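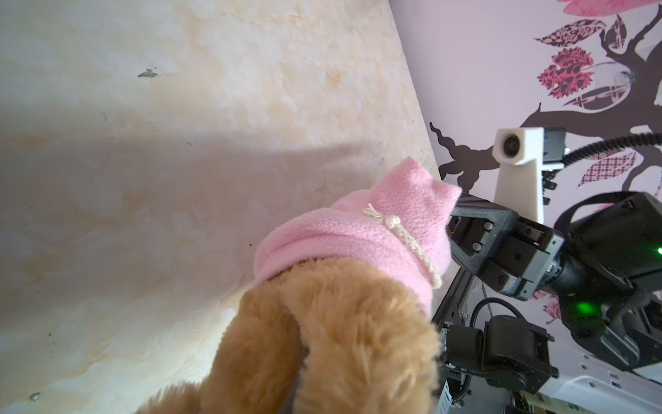
Peluche en sweat à capuche rose, vue de dos

Nettoyer ses manettes et ses cartouches sans rien abîmer

Bon, je m'y suis remise en juin, après une soirée sur Tument où mon personnage partait tout seul vers la gauche (droit dans la lave, six fois de suite !). J'accusais le jeu, mon neveu accusait mes réflexes, et c'était de la crasse sous le joystick.

Mon matériel tient dans une boîte à chaussures : de l'alcool isopropylique, des cotons-tiges bien serrés, un chiffon microfibre, une vieille brosse à dents souple et un cure-dents en bois. Pas d'essuie-tout, ça peluche et ça raye les coques brillantes.

Pour les manettes, j'éteins tout et je retire les piles. Un coup de brosse à dents à sec autour des boutons, puis le cure-dents dans la rainure entre les deux moitiés de la coque - préparez-vous, c'est franchement dégoûtant la première fois. Ensuite un coton-tige à peine humide autour du joystick, en le faisant tourner dans tous les sens. J'attends une bonne demi-heure avant de remettre les piles, le temps de boire un thé et de râler sur la dernière mise à jour de Han.

Les cartouches, c'est plus délicat. Je ne souffle plus jamais dedans ! Oui, on l'a tous fait, mais la salive finit par ternir les contacts. Un coton-tige légèrement imbibé, on frotte dans le sens des pistes, puis un coton sec derrière. S'il ressort gris, on recommence avec un propre. Urs Hofstetter m'avait conseillé la gomme blanche dans un commentaire, j'ai essayé sur une cartouche à 5 euros du vide-grenier et je trouve que ça laisse trop de miettes.

Les coques jaunies, par contre, je n'y touche pas. J'ai vu passer des recettes à l'eau oxygénée, le résultat fait parfois des marbrures, et ma vieille console Grollance me plaît bien couleur beurre.

Côté rangement, je garde mes 37 boîtiers debout, loin du radiateur, et les câbles enroulés en grand cercle avec une attache velcro. Surtout pas serrés autour de la manette, ça casse le fil à la sortie du boîtier (deux manettes perdues comme ça, je m'en veux encore).

Ah, et pour l'écran de la portable : microfibre légèrement humide, jamais de produit à vitres. Il me reste à trouver quoi faire des traces de stylo au dos, si vous avez une idée je prends !

Rechercher sur le site
Saisissez un mot-clé OK

Articles récents
Détacher une étiquette de prix sur un boîtier de jeu
Fabriquer un support de manette avec une chute de bois
Dépoussiérer la console : les conseils de Ju-won Ma
Que faire des piles qui ont coulé ?

Contact - © Les astuces d'Usent - Haut de page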